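Skestside College
Robotics and Handling, Year 2
Handout 6: Folding cloth with two arms

Read this before the lab. You will need your login for the Heden recorder and the notes from Handout 5 on gripper limits.

1. What the exercise is

Your group teaches a pair of arms to fold a T-shirt by driving them through the job many times and then training a policy on the recordings. The rigid parts used last term kept their shape when they were picked up. Cloth does not, and most of the marks this time are for how you deal with that.

The class set from last year holds 3,628 recorded folds, of which 918 were thrown out during checking. The usual faults were a corner dropped near the start, or a recording stopped before both grippers had opened. Please check your own before you upload them.

2. Terms used in the marking sheet

Grasp point: the place on the cloth where the fingers close.
Span: the distance between the two grasp points.
Slack: cloth length between the grippers beyond the span.
Regrasp: letting go and taking hold again somewhere else. Each one is scored.

3. Order of work

Home both arms and check that the cables move freely through the full reach.

Lay the shirt down and start the recorder. Take hold of the two far corners, one with each gripper, and close slowly. If you catch two layers where you wanted one, open and try again. This is allowed once without penalty.

Draw the arms apart until the top edge is straight. Stop there. Pulling further drags the whole shirt across the table, and the next grasp point will be out of place. Loose cloth away from the top edge can be left for the following step.

With both corners held, the long part of the shirt should lie mostly flat. Small creases do not matter. In the view used for this handout the right gripper has its corner very slightly raised and the cloth at the left end is still bunched, so the fold is not ready to be scored.
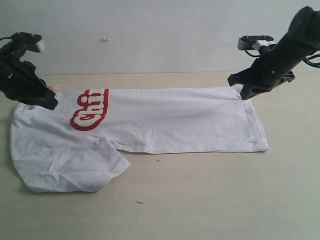
4. Scoring a fold

A fold is scored from the last still in the recording, after both grippers are open and clear of the cloth. The marker looks at three things: whether the outline is close to a rectangle, whether any part is still bunched, and how many regrasps were used. Time is noted but carries no marks this term.

Prints and labels may be used as landmarks if your method needs them. Say so in the write-up, and test at least one shirt that has no print. A group last year trained on one shirt only and their policy failed on every other shirt in the box.

5. Files

Save each fold as its own file, named with your group number and the run number. Use the Habte viewer to go through them. The practice set (894 folds, already checked) is in the Jistdale folder on the course drive and is read-only, so copy it before you start.

6. To hand in

Your checked recordings, the training log, and a write-up of no more than 2 pages. Include one failed fold and explain where it went wrong, with the time in the recording. Late work follows the normal course rules.

Reading for next time: the section on grasp points in the course booklet, and the safety sheet again if you missed the first lab.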